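Open Day FAQ: the Plistthorpe kitchen

When can I come?
Doors open at 10 a.m. one morning in July. We had 305 visitors last year, so come early if you hate lines!

Is the bread real?
Nope, it's wood. I've got nothing against crumbs, but I'm the one who cleans the toaster.
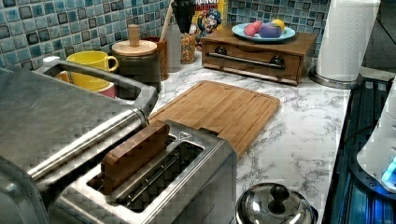

Wooden slice in the toaster, cutting board behind it.

Can my kids touch things?
Yes, the play fruit and the wooden bread (we have spares). Please keep hands off the counter while the arm is on.
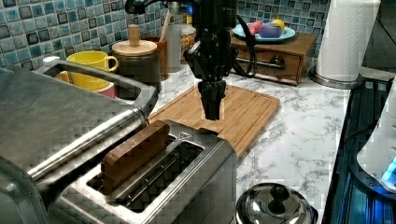

Prakinari | Demo Kitchen Team

How long is a demo?
I usually talk for 20 minutes or so, longer if you get me going on grippers.

Do I need a ticket?
It's free, but I like a heads-up for groups. Park behind the Drisley building and come up to room 56.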